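Stories > Short Fiction > September
Search stories, authors Go

The Roltbridge Bus

by Jyoti Chaudhary

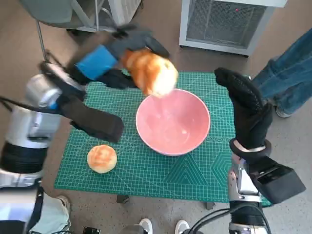
My uncle sold the bakery in September and asked me to come and get my grandmother's recipe book before the new people changed the locks. The bus to Roltbridge took 2 hours. I had the seat over the wheel.

He was in the back, wrapping cups in newspaper. He had lost weight.

"It's on the shelf," he said. "Take the scale too, if you want it."

I didn't want the scale. I opened the book. Most of the pages were bills. She had written down what people owed her, and next to some names she had drawn a line and the word "forget."

"Where are the recipes?"

"She never wrote any down. I thought you knew that."

I read him the names. Mrs. Fonseca, 73 dollars, forget. The school, 400, forget. He nodded at each one and kept wrapping. When I got to his own name I stopped.

"How much?" he asked.

"2000."

"And?"

There was no line next to it. I looked at the page for a while. Then I took the pencil from behind his ear and drew one.

He made tea on the one burner that still worked - the gas man was coming at four - and we drank it standing up.

Comments

marlow_k: I read the part with the pencil twice.

Dee: My dad kept a book like this for his garage. Never saw it after he died.

tpost: Would she have drawn the line herself? I don't think so.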